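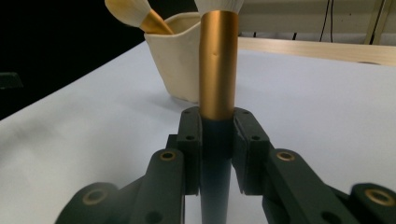
Ticket 2656
Subject: Brush handles, wobble at the collar and one dent
Product: Allavar face brush set
Opened by: Itzel Serrano
Status: Open, waiting on customer

Itzel Serrano, 9:14 am
Hi! I bought the Allavar set from you in June and I love the brushes themselves (so soft, no shedding at all), but I'm having trouble with the handles. Two of them have started to wobble right where the gold part meets the bristles. If I hold the brush by the bottom and dab, the head tips a little and I get a streak across my cheek instead of a nice even layer. One also has a small dent in the gold. I don't think the dent matters, but I'm mentioning it in case it does.

I keep them standing in a ceramic cup on my vanity, heads up. Is that okay? My order number ends in 804 if you need it.

Drerncombe Support, 10:02 am
Hi Itzel, thanks for writing in. Standing them in a cup heads up is fine once they're dry. Can you tell us how you wash them, and how you dry them afterward? Does the gold part turn in your fingers, or only lean?

Itzel Serrano, 10:31 am
Oh no, I think I know where this is going. I wash them in the bathroom sink with baby shampoo, swish them around in a mug of warm water, squeeze them out and then put them straight back in the cup. So yes, wet, heads up. I've done that with every brush I've ever owned and my old Julla ones lasted for years, but those had short plastic handles so maybe it's different?

I just checked and the powder brush only leans. The blush one leans AND turns, maybe a quarter of the way around.

Drerncombe Support, 11:20 am
Thanks, that helps a lot. Water running down inside the collar softens the glue. Please try this:

Lay both brushes flat on a towel, heads hanging just past the edge of the counter, and leave them for 58 hours. No hair dryer and no radiator.
After that, check the lean again without twisting.
Please don't add glue of your own for now, as we can't replace a brush that's been reglued.

A dent in the gold is cosmetic unless it has a sharp edge or sits right on the seam.

Itzel Serrano, 11:26 am
58 hours is very specific, haha. Okay, going on the towel now. The dent is smooth, I ran a fingernail over it and nothing catches, and it's nowhere near the seam.

Itzel Serrano, 4:45 pm, three days later
Update! The powder brush is solid again. I did my whole face with it this morning and no streaks, so I'm very happy about that one. The blush brush doesn't turn as far now, but it still leans if I press. I've been washing only the tips since then and drying everything flat (my sister sells the Cuevas brush racks and is delighted that I finally asked her for one).

Could I get a replacement for just the blush one? I'd rather not send the whole set back, I'd miss it!

Drerncombe Support, 5:10 pm
Glad the powder brush recovered. Yes, we can replace the single brush. Please reply with your mailing address and a short note saying you haven't used glue on it, and we'll get it packed.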